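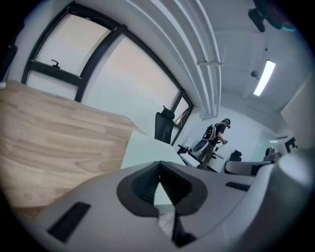

Wavy grain and a small knot in a light wooden tabletop.

Wooden Tables: Your Questions
By Solange Gauthier
5 Aug 2018

The Omcombe repair bench gets more mail about tables than about chairs, shelves and beds put together, and I love it! A table takes more daily wear than anything else in the house, and nearly all of that wear can be lived with or put right at home. These are the questions that come up most.

How do I find out what finish is on my table?
Start underneath, where a mistake won't show. Put a drop of water on the wood and leave it for a few minutes. If it soaks in and darkens the wood, you probably have oil, or very little finish left. If it beads up, there is likely wax or some kind of varnish. Then rub a fingernail gently over the same area. Wax will leave a smear or a little soft curl. I still get surprised by this test, and I've been fixing tables since I was in college.

Is a knot a weak spot?
In a tabletop, hardly ever. A tight knot is just the place where a branch grew, and it will sit there happily for as long as the table does. If it wiggles when you press it, run a little thin wood glue around the rim, wipe off the extra and leave it overnight.

Why did one part of the top go darker than the rest?
Light. Some woods darken in the sun and some get paler, and a runner or a big fruit bowl works like a stencil. Take everything off, move the table if you can, and wait. Most tops even out over a summer. Please don't sand it right away, you'll take off wood you didn't need to lose.

Can I get rid of a white ring from a mug?
Very often, yes, and it's so satisfying. White means moisture is caught in the finish. Lay a clean cotton cloth over the ring and pass a barely warm iron across it for a few seconds, no steam, then look. Repeat if it's fading. A black ring has gone down into the wood itself and is a bigger job (bring us that one).

How often should I oil it?
An oiled kitchen table likes a coat every 6 months. A desk or side table can go much longer. Rub it on thin, wait, and wipe off everything that hasn't soaked in. Sticky tables are almost always tables with too much oil on them. Spread the used rags out flat to dry outdoors, and never leave them balled up, as oily rags can heat up and catch fire by themselves.

My top has a crack at one end. Is it done for?
Not at all! Wood shrinks across its width when the air is dry, and a crack in winter may close by April. Mark the end of it with a bit of tape and check it over the season. If it keeps moving past the tape, look at the screws underneath. Tight round holes don't let the top move, and Keith Stockdale has saved plenty of tables just by making those holes into slots.

What should I clean it with?
A damp cloth, then a dry one. For greasy spots, add a drop of dish soap to the water. Skip the spray polishes, which can make later repairs a real pain.

Can I bring a table in?
Yes, as long as two people can carry it. Take the legs off if they unscrew, and put the bolts in a bag with your name on it. Amrit MacLeod runs the desk and can tell you how long the wait is.

Related
Chair Rungs That Won't Stay Put
Colton Arsenault on Sharpening a Card Scraper
Drawers That Stick in Summer
Picking a Glue for Old Joints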